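Bradham Tool Library – Members' Forum
Board: Policy and Consultation
Topic: Proposed changes to loan terms from April

bradham_tl_office
Posted 09:14

Members are invited to comment on the draft loan terms set out in this post. The current terms were written when the library held a few dozen hand tools in a single cupboard at Staser House. The catalogue now stands at 141 items and membership has passed 200. The office considers that one set of rules for a spirit level and a floor sander no longer serves members well.

The draft is in four parts. Comments should state which part they refer to.

Part 1. Loan period

Hand tools would continue to be lent for two weeks. Powered tools would be lent for 5 days, with one renewal permitted where there is no waiting list. At present all items are lent for two weeks. In spring and early autumn this leads to long queues for a small number of popular tools.

Part 2. Small accessories

Bits, discs, spacers, guides, printed adaptors and similar pieces would be listed on the loan slip and checked back in singly. Until now they have been treated as part of the parent item and have not been recorded. A replacement charge of £2 would apply to each missing piece, whatever its size or original cost.
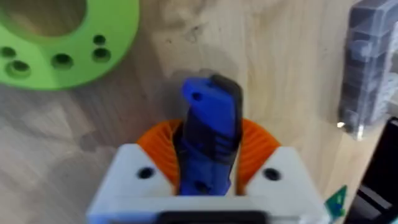

Part 3. Bench bookings

Members may use the benches at Staser House for small repairs where a tool is not suitable to be taken home. Bookings would be made through Zovora in the same way as loans, and unbooked use would end. Work in progress would no longer be left out between bookings.

Part 4. Late returns

The daily late charge would be withdrawn. A member with an overdue item would be unable to reserve anything further until it is returned. No other penalty would apply.

Comments will be accepted on this topic until the end of March. A revised draft will then be posted on this board.

hollow_lane_member
Posted 10:02

I write in support of Part 1. Last year I waited most of May for the hedge trimmer, and when it reached me the slip showed that the previous borrower had kept it for the full two weeks and renewed. A domestic hedge does not require a month. I would go further and remove the renewal entirely for garden equipment between April and September.

I have no view on Part 3.

tenon_and_mortise
Posted 10:47

I must disagree with the previous contributor and with Part 1 as drafted. Five days may be suitable for a person who is at home during the week. Those of us in full-time work can use a powered tool only at the weekend, and a loan that begins at the wrong point in the week may contain no usable day at all. The draft treats all borrowers as though their time were their own.

I would ask the office to consider eight days, so that every loan takes in a full weekend. This would still be a considerable reduction from the present term.

On Part 4, I am in favour. The late charge has always cost more to collect than it brought in, as the office itself reported in last year's summary.

hollow_lane_member
Posted 11:20

The point about weekends is a fair one and I had not considered it. I would accept eight days for indoor tools. I maintain that garden equipment should be treated separately.

tu_road_borrower
Posted 12:35

My comments concern Parts 2 and 3.

A flat charge of £2 for each missing piece seems to me both too high and too low. A lost countersink bit is worth a few pence when bought in a set. A lost router collet is worth a good deal more, and the router cannot be lent until it is replaced. I suggest that pieces be placed in two bands, with the band shown on the slip.

On Part 3, I use the benches more than I use the loan service. Glue takes time to set. If a clamped joint must be removed at the end of a booking, the benches become unsuitable for the very work that members bring to them. I would ask for a marked shelf where clamped or drying work may be left until the following day, with the member's number and the time attached.

I should also like the office to state what is meant by "work in progress". A bench in normal use has parts, leads and hand tools on it, and it would be unreasonable to require a member to clear everything before going to make a telephone call.

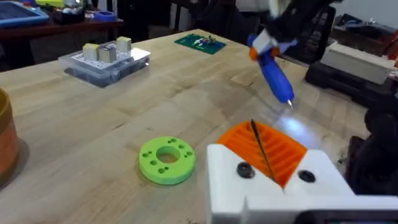

Reply from the office on Parts 2 and 3
bradham_tl_office
Posted 14:08

The office is grateful for these comments.

On Part 2, the suggestion of two bands is noted and will be costed. The office's concern is that the check-in desk is staffed by one person at busy times, and each added step lengthens the queue. If banding can be printed on the slip by Zovora without further work at the desk, it will be included in the revised draft.

On Part 3, "work in progress" was intended to mean items left after the end of a booking. It does not refer to the state of a bench while a member is using it. The wording will be corrected. The request for a drying shelf is accepted in principle, subject to space being found at Staser House.

dovetail_west
Posted 15:31

I am against Part 3 in any form. The benches have been used without bookings for as long as I have been a member and I have never been turned away. A booking system benefits those who plan their week in advance and disadvantages the member who has a chair leg come loose at lunchtime. If booking must be introduced, one bench ought to be kept free for short jobs.

I would add that Zovora does not work properly on older telephones. The calendar page loads without its dates. I reported this in November and received an acknowledgement – nothing further has been heard.

tu_road_borrower
Posted 15:58

With respect to the previous contributor, I have been turned away, and on more than one occasion. Much depends on the time of day. Mornings are quiet. After 17:00 it is quite common to find every bench taken, and a journey across Bradham with a dismantled bicycle wheel is not one I wish to make for nothing.

The proposal to keep one bench free is sensible and I would support it.

tenon_and_mortise
Posted 16:26

I also support keeping one bench free, with a limit of half an hour when others are waiting.

May I raise a matter which the draft does not cover? Battery tools are sometimes issued with a flat battery, and under the proposed loan period the time spent charging it would form a larger share of the loan. I ask that batteries be charged before issue and that borrowers be asked to return them charged. Electric screwdrivers are the items most often borrowed for an afternoon, and the point matters most for them.
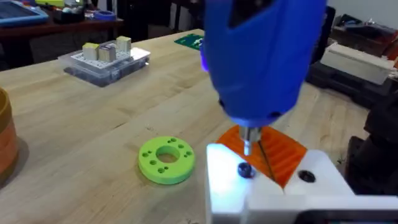 If an item falls due while the library is closed, when must it be returned?

The item should be returned on the next opening day, before noon. Reservations will not be blocked under Part 4 until that time has passed. The office will add this to the revised draft, as the same point has been raised at the desk by several members.

bradham_tl_office
Posted 16:52

Further to the answer posted a few minutes ago, the office responds to the remaining points as follows.

Loan period: a term of eight days for indoor powered tools will be put forward as an alternative to the term in the original draft. Members will be asked to state a preference. Garden equipment will be listed separately.

Batteries: the request is accepted. A line will be added to the slip asking that batteries be returned charged. The office cannot undertake that every battery will be full at issue where a tool comes in and goes out on the same morning.

Fault in the booking calendar: the report made in November has been found and passed again to the supplier. In the meantime bookings may be made by telephone or at the desk. The office regrets the delay.

dovetail_west
Posted 17:15

I thank the office for its reply. My objection to compulsory booking stands, although I would withdraw it if the free bench were written into the terms and not left to the discretion of the desk.

hollow_lane_member
Posted 17:40

Could the office confirm whether the garden list will include the pressure washer? It is borrowed in equal measure for patios and for cars.

bradham_tl_office
Posted 17:48

The pressure washer will be placed on the garden list for the purposes of the next draft. Members who consider this to be wrong are asked to say so on this topic before the end of March.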